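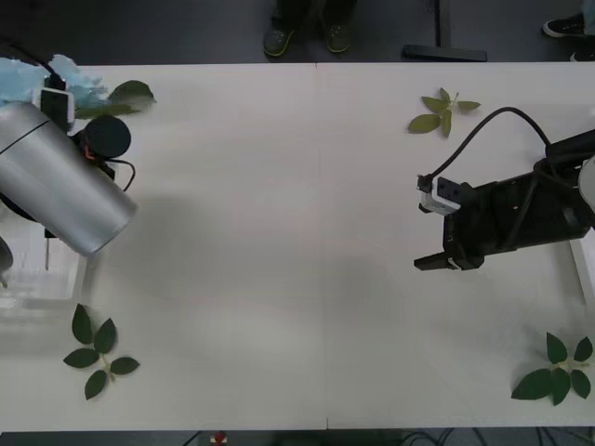 The Quiet Joy of a Few Green Leaves

By Annatjie Radebe

I have been a flowers person all my life. Give me dahlias in August, the bigger and sillier the better, and I am happy. So I was the last person anyone would expect to spend a whole spring obsessed with foliage, and yet my kitchen windowsill is now a row of jam jars with not one petal among them.

It began with a snapped stem. I was moving a pot, caught it on the door handle and was left holding a little piece of greenery with a handful of leaves on it. I stuck it in an egg cup and forgot about it until supper, when I found myself staring at it instead of eating. The way the leaves sat around the stem! Each one had picked its own direction, up, out, sideways, and the whole thing looked as if it had been arranged by someone with far better taste than mine.

Start with a bare table

If you want to see what a sprig is really like, lay it down on something plain and white. A tabletop is ideal, and a join down the middle does no harm at all. Dark green on white is a wonderful pairing, and you notice things you would never see in a full vase: the paler green of a stem, the broad oval of a leaf, the point at its tip.

Keep them well apart, too. My instinct was always to bunch everything together in the centre, but sprigs set out towards the corners of a table have room to be themselves, and a single leaf on its own can hold a surprising amount of space. I tried this with a birthday lunch for my sister and left the middle for the bread. She has copied it twice since.

Choosing and cutting

Seraina Auer runs Pridis, a small foliage nursery with 526 varieties under glass and more outside than she cares to list. I spent a morning there, following her up and down the benches with a notebook.

"People cut too long," she told me, holding up a stem the length of my arm. "Then they strip half of it to make it fit the vase. Cut short and keep the leaves."

She looks for stems where the leaves fan out on several sides, so that the sprig looks good from wherever you happen to be sitting. She cuts first thing, just above a leaf joint, and puts the stems straight into a bucket of cool water in the shade. At home I leave mine there for 3 hours before doing anything with them, and they last far better for it.

Dust is the enemy of a good leaf. Wipe both sides with a damp cloth, supporting the leaf from below with your other hand. I find this enormously soothing (my family finds it very odd).

Keeping them going

Change the water every other day and trim a sliver from the stem when you do. Take off any leaf that would sit under the waterline. Keep the jars away from the fruit bowl and out of hot sun, and don't give up on a sprig that has lost a leaf or two. I float the fallen ones in a saucer.

Some stems will root in the jar, especially the houseplant sorts. Lwazi Venter, who looks after cuttings at Pridis, waits until the roots are as long as his thumb and then pots them up in a light, gritty mix. His tray held 300 young plants when I visited, all of them from trimmings that would otherwise have gone on the compost heap. I came home with four, which was meant to be one.

My original egg cup sprig has roots now. I am potting it up this weekend, and I have already been eyeing the hedge next door.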